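Speaker notes – "The Plate in Your Hand: Washing Up for People Who Hate Washing Up"
Galtance community kitchen evenings, 1 August 2022
Wait for the chairs to settle before starting. Water jug is on the left.

Opening

Good evening, everybody, and thank you for giving up a nice summer night to come and hear a person talk about dishes. I did wonder, when the flyer went out, whether it would be me and the coat rack, so I'm very glad to see you all.

I should start with a confession. I spent most of my twenties in a rented place in Garnness with a sink the size of a shoebox, and I let things pile up until there wasn't a clean fork in the building. So please don't think I come from a long line of tidy people. I came to this slowly, through a lot of chipped plates, and what I have for you tonight is simply what I wish I'd known back then.

(Pause. Ask for hands: who washes by hand every day? Who has a machine and still does the big plates by hand?)

Picking up a plate

We're going to begin before the water even runs, with how you lift a plate off the table. Most chips on the plates people bring me are on the rim, and a good many of them come from putting one plate down on another in a hurry. Tip the near edge up first, get your fingers curled over it, and then lift. If you wear gloves, and I do, choose a pair with a bit of texture on the fingertips. Smooth ones are hopeless once there's soap on them.
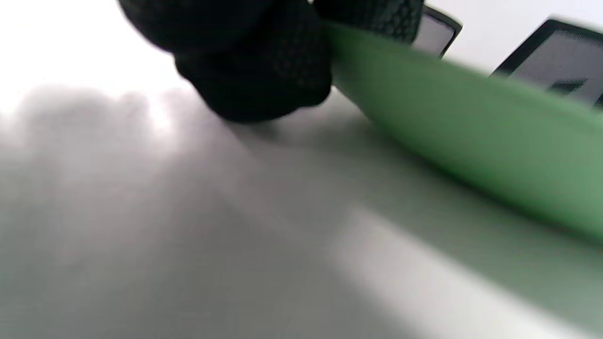 I know that sounds fussy for something you do three times a day, but it takes no longer than grabbing, and you'll stop noticing you do it inside of a week. My own green plates have come through two moves and one very lively birthday party this way – and they were not expensive plates, let me tell you.

(If there's a question about glove sizes, say snug at the fingertips, loose at the wrist. Don't get drawn into brands. Last time we lost ten minutes.)

The sponge

Now for my favorite part, and I'll try to be brief, though those of you who came in June know how that went. An ordinary two-sided sponge is really two tools stuck together. The soft foam side carries the soap and does nearly all the work. The rough green side is for what's dried on, and it should come out last and go away quickly, especially on anything shiny or patterned.

I went through the notes from our kitchen survey again last night. We had 1,167 answers, which still amazes me, and 987 of those people told us they keep one sponge for everything: plates, pans, the counter, the stove. I'm not here to scold anybody. Just cut a corner off the one you use for pans, and then you can tell them apart at a glance.

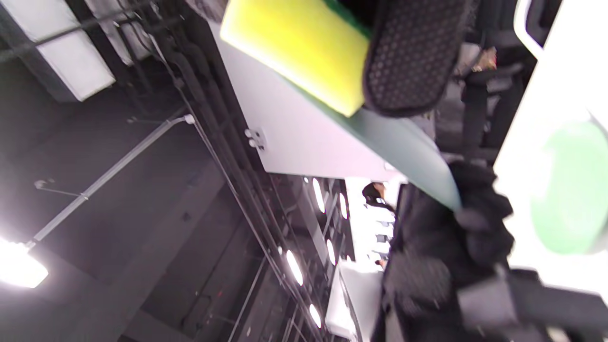
One reply on the survey put it better than I can: I bought the sponges in a pack of 8 and used the same one for a whole month, because the new ones looked too nice to get dirty. I laughed when I read that, and then I went and checked under my own sink. Please use the nice new ones. That's what they're for!

Squeeze it out when you're done, stand it on its edge where the air can get at it, and don't leave it lying in the bottom of the sink. If it smells, it goes.

The order of things

(Hand out the sheet here. There's a stack on the Correa table by the door.)

1. Scrape everything first, and scrape it into the bin. Do it while people are still chatting over coffee and half the job is gone before you stand up properly.

2. Set the rack out before you wet anything. Put it on the side of your stronger hand, close enough that you aren't carrying a dripping plate across the room.

3. Hold the plate up by the rim with one hand and bring the sponge to it with the other. Do the edge all the way around, then the face, then turn it over. People forget the back, and the back is what sits on the next plate in the stack.
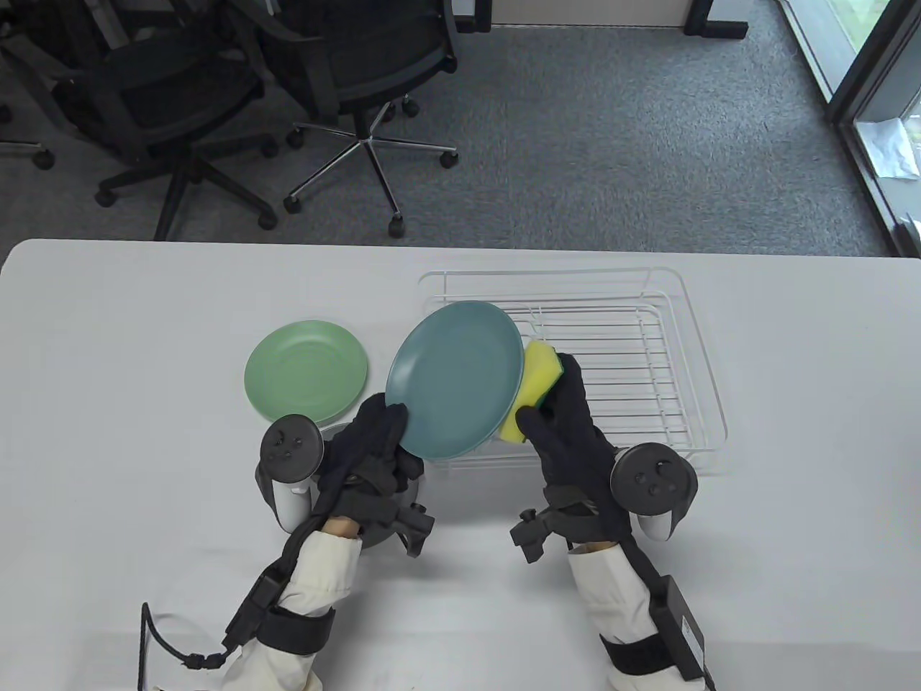

4. Rinse straight away, warm if you have it, letting the water run down the plate from the top.

5. Rack the big plates first, at the back, all leaning the same way with a gap between them. Bowls and cups fill in afterward.

6. Walk away. Air does a better job than most dish towels, mine included.

Putting away

Once they're dry, take them out one at a time, with a hand over the top of the rim. I sort by size and never by color, though I know a few of you at the Wodar evening felt strongly the other way, and it's your cupboard. 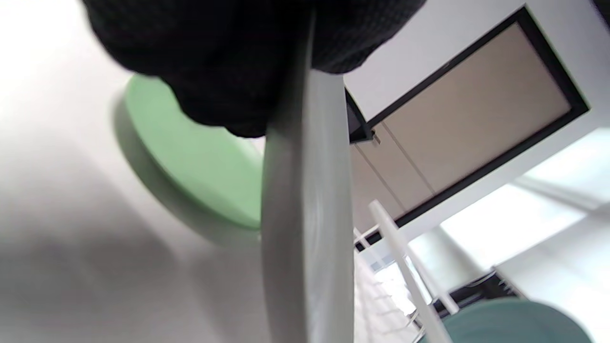 Is it all right to store plates standing up?
It's fine, as long as they have something to lean on and can't roll. A cheap upright rack inside the cupboard is plenty, and it saves you lifting six plates to get at the seventh.

(Leave fifteen minutes for questions. Remind them about the sheet, and ask for the pens back.)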